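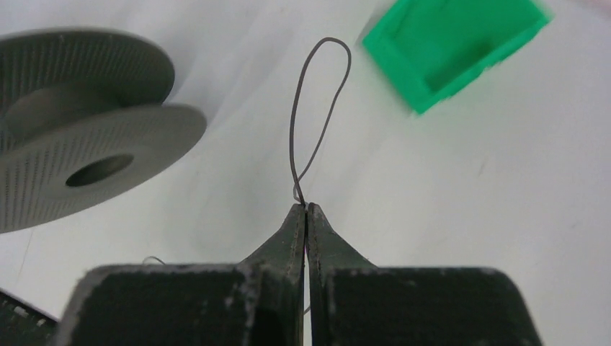 Um laço de arame torcido na base, com um carretel cinzento ao fundo.

O arame fino é dos materiais mais baratos que se podem ter numa oficina e dos que mais depressa se desperdiçam. Compra-se em carretel, corta-se a olho e, no fim do ano, há uma gaveta cheia de pontas que não servem para nada. Tamara Tkachenko, que ensina trabalhos em arame na oficina Tavero, em Cerkside, começa o curso de inverno precisamente por aí: pelo corte.

O primeiro exercício é um laço simples. Os alunos medem 35 centímetros, dobram o fio ao meio sobre um lápis grosso e cruzam as duas pontas. Depois torcem. Quatro voltas chegam para um fio macio; com mais do que isso, o metal começa a endurecer e pode partir junto ao cruzamento.

«Quase toda a gente torce demais», diz Tkachenko. «O laço fica apertado em baixo e torto em cima, e depois tentam endireitá-lo com os dedos. Fica pior.»

O laço serve de base para várias peças: ganchos para etiquetas de plantas, suportes para velas pequenas, fechos de sacos, a estrutura de uma folha ou de uma asa. Na turma anterior fizeram-se sobretudo estrelas, que foram vendidas na feira de Graltton. Em janeiro, o grupo passa às molduras, com fio mais grosso e um alicate de pontas redondas.
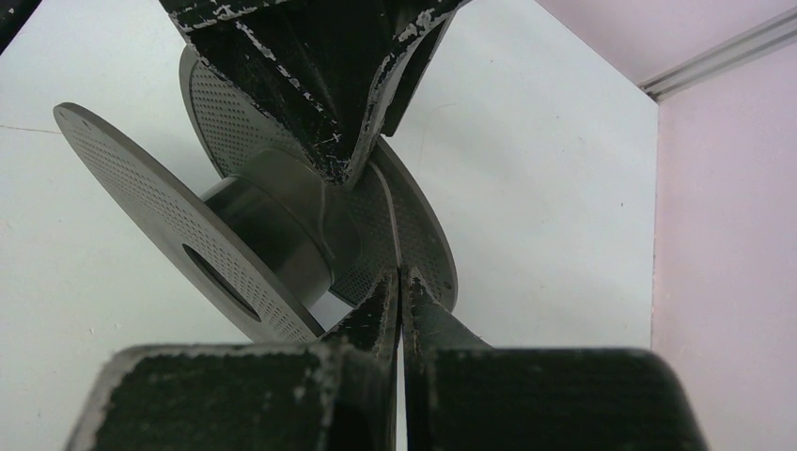 Os carretéis são o outro assunto da oficina. Colette Bailly, que trata das compras, deixou de encomendar rolos soltos há sete invernos, depois de perder uma tarde inteira a desfazer nós. O modelo que prefere tem as abas perfuradas com filas de furinhos redondos, onde se pode prender a ponta do fio entre duas sessões, e um núcleo liso, que não risca o arame. Quando acabam, ficam vazios numa prateleira até alguém lhes dar uso.

E dão. Enrola-se neles fita, cordel de cozinha, fio de pesca, luzes de Natal. Bailly usa um para guardar restos de arame já endireitados, separados por espessura com um pedaço de fita-cola. O método é lento – cada ponta tem de ser puxada por um pano dobrado antes de enrolar – mas, segundo as contas dela, a oficina gastou no último ano menos um terço em material.

Para quem quer começar em casa, Tkachenko recomenda uma mesa clara, onde os pedaços cortados se veem bem, e uma caixa baixa para os juntar. Os restos pequenos não devem ficar no chão nem ir para o lixo sem embrulho. Um alicate de corte da Zinchenko, já usado, faz o serviço. O tapete de corte é dispensável.

O erro mais comum dos principiantes, acrescenta, é escolher fio demasiado rígido. O arame deve dobrar com dois dedos e manter a curva depois de largado. Se saltar para trás, é melhor guardá-lo para outra coisa.

As inscrições para o curso de janeiro fazem-se na Tavero, ao balcão. O material está incluído e os alunos levam as peças para casa.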